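Vemus Data Collection Group
Minutes, November meeting

Present: Laine Grigaitė (chair), Aidan Tully, Róisín Gallagher
Apologies: Sinéad Hayes

1. Minutes of the last meeting were approved without change.

2. Simulated episodes. Mr. Tully reported that 351 episodes in the meeting room set had been accepted toward the target of 1,000. A further 200 await review.
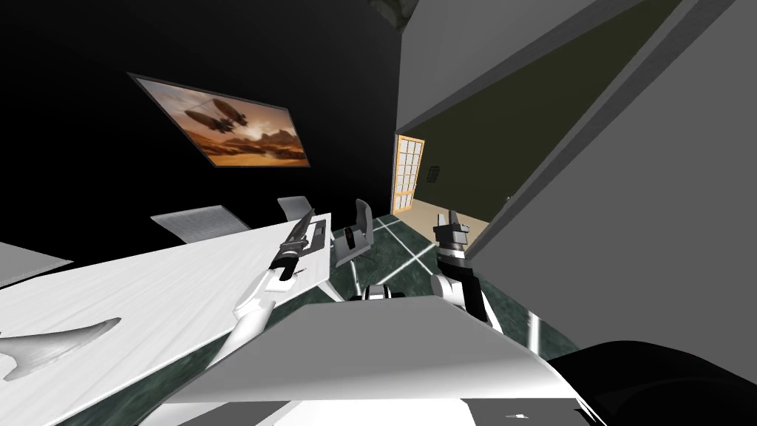 3. Labeling. Ms. Gallagher asked that failed grasps be kept and marked as such. Agreed. Episodes with no contact will be stored separately.

4. Room variants. The group approved five new layouts for the Dolan set. Action: A. Tully.

The meeting closed at 3:40 p.m.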